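Badora oil finish, 1 quart: ten months on a kitchen table

Rating: 4 out of 5

I bought the Badora oil in February to redo a table that had lost most of its old varnish. I paid 37 dollars for the quart at Okafor, the hardware store near me. I have used Rullance wax on the same kind of job before, so I had something to compare it with.
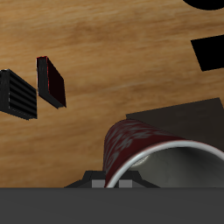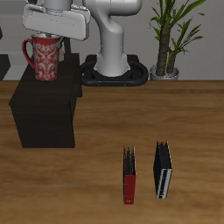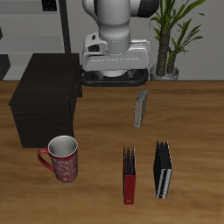
Wood grain on the tabletop, three views.

The can says two coats. I needed three. The first one soaked in fast, mostly at the ends of the boards, and left dull patches. Put it on thin with a cotton rag, wait 20 minutes and wipe off everything that is still wet. I left too much on one corner and it stayed sticky for days. A rag with a little fresh oil took care of it.

The label also says to wait 48 hours before normal use. I would double that. A glass left a ring on the third day. It sanded out with 320 paper and I touched up the spot.

Color: it goes on darker than the sample card in the store, then lightens a bit over the first month. If your wood is already yellow, try it underneath first.

Smell: strong the first evening, gone by the end of the week with a window open.

Wear: water beads up fine. Hot pans still leave a mark, same as with the wax. I recoated once, in the spot where we eat, and the new oil blended in with no line.

The lid is the worst part. It dents when you pry it off and then it won't seal, and the last inch of mine skinned over. Pour what's left into a jar.

Adebayo Akinola asked under my wax review if the oil can go over old wax. I tried it on a scrap and it stayed tacky. Strip the wax first.

I would buy it again, in the pint size.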